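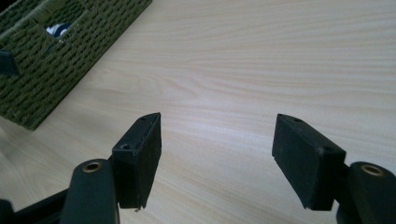 Stikham table oil, 266 ml tin - review by Brisa Esquivel

3 shares | 12 comments

I bought this in November after finishing the last of my old Danish oil. Stikham sell it in two sizes and I went for the smaller one, as I only had a desk and two bedside shelves to do.

The tin has a screw cap, which I prefer to the kind you lever off with a screwdriver. The oil is thin and goes on well with a cotton rag. It smells faintly of oranges for a day, then of nothing. The label says to leave it 20 minutes before wiping off the extra. In a cold room I found it needed closer to 40, or the cloth dragged.

Two coats were enough for the desk. The shelves are softer wood and took three. After a week I left a mug of tea on the desk overnight and it marked, though the ring came out with a light rub and a bit more oil. I would not use it on a kitchen worktop.

Compared with the Betusik oil I had before, it dries faster and darkens the wood less. Betusik stands up better to water. Fouad Benmoussa asked last time whether either one can go over wax - no, strip the wax first.

There is still a third of the tin left. Wash the rags out and dry them flat outdoors, as oily cloth can catch fire if it is left in a heap.

Four out of five. I'll buy the 1000 ml tin when I get to the floor.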